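Bitmont opens parcel induction service to smaller depots

16/08/2021

Bitmont has begun taking orders for Flandis, a rented two-armed robot cell that feeds mixed parcels through a fixed scanning station. The service was previously limited to sites run by its launch customer, the courier firm Quaye, and is now offered to any depot with a bench, a scanner and a takeaway belt.

The cell is aimed at soft mailers, which slide and fold and are harder to present to a reader than rigid boxes. The robot picks from a crate, sets the item down for scanning with the shipping label facing up, and passes it on. Items whose labels cannot be read after two attempts go to a reject tote for manual keying.

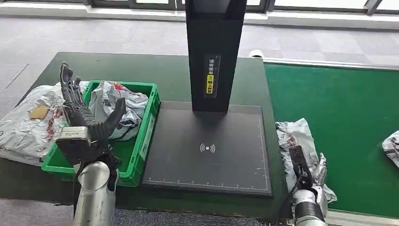

A Flandis cell with mailer parcels at the scanning station. The yellow band on the column asks for labels to be placed face up.

Customers keep their existing scanner. Bitmont supplies the robot, the mounting frame and the software link to the depot's sorting system — the last of these is charged separately where the system is more than one major version behind. The minimum term is 12 months. Installation takes 3 days, of which one is set aside for training shift staff.

"Most of the enquiries we get are from depots that already have a manual scan bench and don't want to rip it out," said Ama Atinga, product manager at Bitmont. "We fit to the bench. If the plate and the reader are in good order, they stay."

Quaye has used the cell at its Zornthorpe depot since May. Kwadwo Mahama, who manages the site, said it had been given the overnight returns work first, as volumes there are steadier. Staff still clear the reject tote and change over the crates.

"It is slower than a good operator on a clean run of boxes," Mahama said. "On bagged returns at four in the morning the gap is small enough that I can move people to loading."

Bitmont has 13 cells available for delivery this year. Sites must have a level floor and a clear area behind the bench for servicing. Enquiries go through the company's regional sales offices.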